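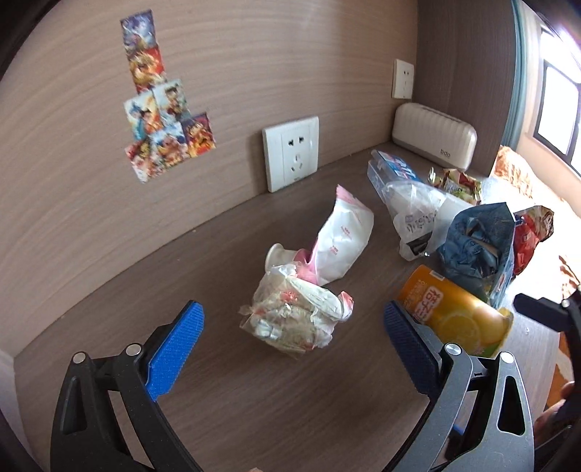 Desk, orange can included

Thread: Bellidthorpe is getting an American remake. Do we believe it?

gravelpit_sue
So the trades are saying the Bellidthorpe remake is "moving forward" with a pilot order. I finished a rewatch of the original last night and I'm struggling to see what they think they're buying. It's six episodes about a town council covering up a drowning. Half of it is people not answering the phone. You can't stretch that to a network season without adding a serial killer, and you know they're going to add a serial killer.

Has anyone seen a source for this that isn't just quoting the same press release?

marlinspike
No, and I looked. Every article has the same two paragraphs and the same quote about "honoring the DNA of the original." I've read that quote for every remake in the last decade. They said it about Doren and then moved Doren to a beach.

tapedeck49
Doren on the beach was fine.

marlinspike
Doren on the beach was canceled after 3 episodes.

tapedeck49
Canceled and bad are different things. The original Doren is slow as mud, and people only talk about it like it's holy because it was hard to get hold of for years. I'd say the same about Bellidthorpe, to be blunt. Episode four is forty minutes of a man driving.

gravelpit_sue
Episode four is the best one!! He's driving back to the house he lied about. The whole point is you don't know if he'll stop the car. Did you have your phone out?

tapedeck49
Probably, it was forty minutes of a man driving.

quietcarriage
Mod hat off for this. I'd be careful with the word "order." The piece I read said "in development," and the headline writer turned that into a pilot. Marness was "in development" long enough for the whole proposed cast to age out of their parts. We had a thread on it here with 200 replies arguing over who should play the sister, and nothing was ever shot.

marlinspike
I was in that thread. I'm still right about the sister.

lowtide_ben
I don't get the automatic hate. Somebody always shows up to say the original is untouchable, and then the remake comes out and it's okay, and it gets a few people to go watch the first one. Where's the harm? The original doesn't get erased.

gravelpit_sue
It did with Doren, though. The service that had the original pulled it the month the remake premiered and it never came back. I had to buy the discs secondhand, and disc two skips.

lowtide_ben
OK, that's a fair point, I didn't know that.

tapedeck49
Was that because of the remake or did the license just run out? People say "pulled" like there's a guy with a lever.

gravelpit_sue
I can't prove it. I think the timing stinks.

pressed_tin
The part that made me roll my eyes was the casting rumor. The site that started it says the lead is going to someone from a teen soap, unnamed, "in talks." In talks with whom? An agent had lunch. I'd also like to know who decided the widow should be 30. She has a grown son in the original. The entire last episode falls over if she doesn't.

marlinspike
They'll make him her brother.

pressed_tin
Don't even type that.

quietcarriage
Moved a couple of posts to the spoiler thread. If you're talking about what's in the boathouse, it goes over there, even if the show is old. We have new people every week.

vasc_apologist
Nobody has mentioned that the company attached is the same one that did Vasconcelos, which I will defend until I die. That remake changed the ending and the new ending was better. There, I said it.

marlinspike
User name checks out.

gravelpit_sue
I'll give you the ending of Vasconcelos. I won't give you the other nine hours. And different writers, right? A production company doesn't write the thing. I don't see why one decent finale should buy them any trust on this.

vasc_apologist
Same showrunner, according to the article. Which, yes, is the article we all just agreed not to believe.

lowtide_ben
So we're believing the bits we like.

pressed_tin
That's the forum rules, isn't it?

tapedeck49
I'll watch the pilot if there is one. If the driving is under ten minutes I'm calling it an improvement.

gravelpit_sue
I'll watch it too and complain the entire time. Still waiting on a second source, if anybody finds one before June please post it here and don't start a new thread.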